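Greetings from the back room at Greltell! If you've emailed us in the past month and wondered why the answer took a while, blame the old server, which has been lying open on my bench since the first week of April. I love having the lid off one of these. It's all blue plastic and green board in there, and somebody once thought hard about where every clip should go.
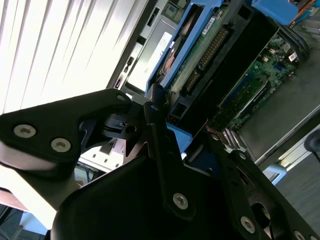 Gemechu Tekleab wants to keep it going for another couple of years, and I'm on his side – it holds 14 years of newsletters and the whole Drodthorpe photo archive, and I'm fond of the thing. So I've been dusting (a soft paintbrush, very slowly), checking connectors and writing little notes to myself about which cable goes where. The replacement parts came to $127, plus another $40 for shipping, ouch! Mio Murakami is backing everything up first, so please hold off on sending big files until she gives the all clear.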